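About Montes

Montes is a small school for adults who want to learn to cut and sew their own clothes. We opened in Odetdale in a former shoe store and moved two streets over when the classes outgrew it. We now teach 396 students a year, most of them complete beginners. 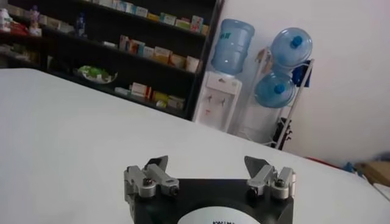

Our beginner course runs for 5 weeks and covers measuring, cutting, straight seams and hems. Students finish a plain skirt or an apron and take it home. Cutting out takes up most of the first evening, and it goes best on a wide, smooth surface like the white tabletop in the photo, where fabric can be spread without catching. Sewing machines are provided. Bring your own scissors if you have a pair you like - we have spares.

The second course deals with fitting. It starts in February and again in September, and it is open to anyone who has put in a zipper before. We use paper patterns from Planex, and students may also bring an old garment to take apart and copy.

We keep a lending shelf of up to 300 patterns, sorted by size. Students may borrow two at a time.

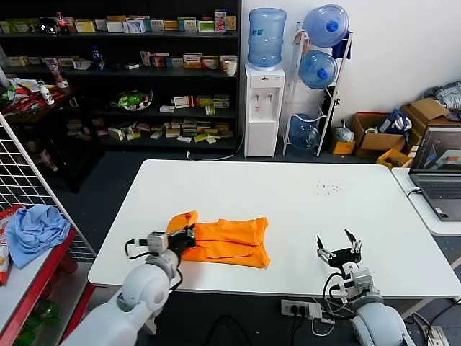 A former student wrote to us that the fitting course was slower than she expected, and that she was glad of it by the time she set her second sleeve. She also asked for a longer evening session, so the fitting class now runs until 9 p.m.

The school is on the ground floor of the Navel building, with the entrance on the parking lot side. The office opens at 10 a.m. A deposit of $100 holds a place in either course, and the balance is due at the first class.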